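# 3 Release Patterns in Serial Television

A drama series can reach its audience all at once, one episode a week, or in two or more blocks. The choice affects how it is written, how it is reviewed and how long people go on talking about it. This chapter looks at each pattern in turn, using the fantasy serial *Purkwood* as the main case.
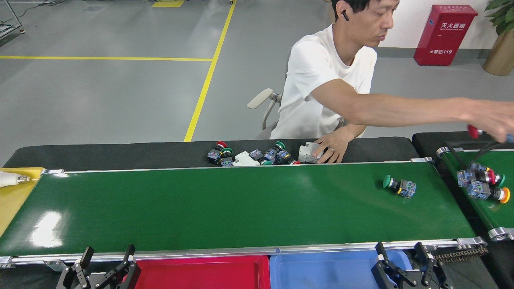 *Figure 3.1 At the conveyor, with a red push-button switch in one hand.*

*Purkwood* ran to 14 episodes in its first season. The opening two were released together on 2 January 2022, and the rest followed weekly. Its showrunner, Inmaculada Salcedo, had planned a single release, and several early episodes end quietly as a result. The later ones were recut so that each closed on an open question.
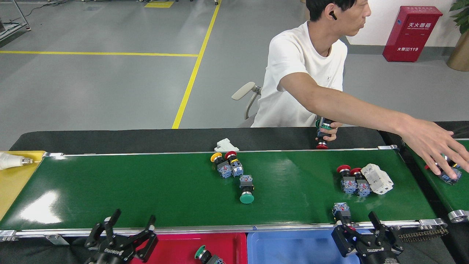

Weekly release spaces out the work of an audience as well as the story. Viewers have time to compare notes, go back over a scene and argue about what a character meant. The man in Figure 3.2 has one switch in his left hand while others are set out on the belt, and a weekly viewer is placed in much the same way, with one episode to deal with and more to come. Fiorella Mazza calls this "held attention", a term we return to in Section 3.2.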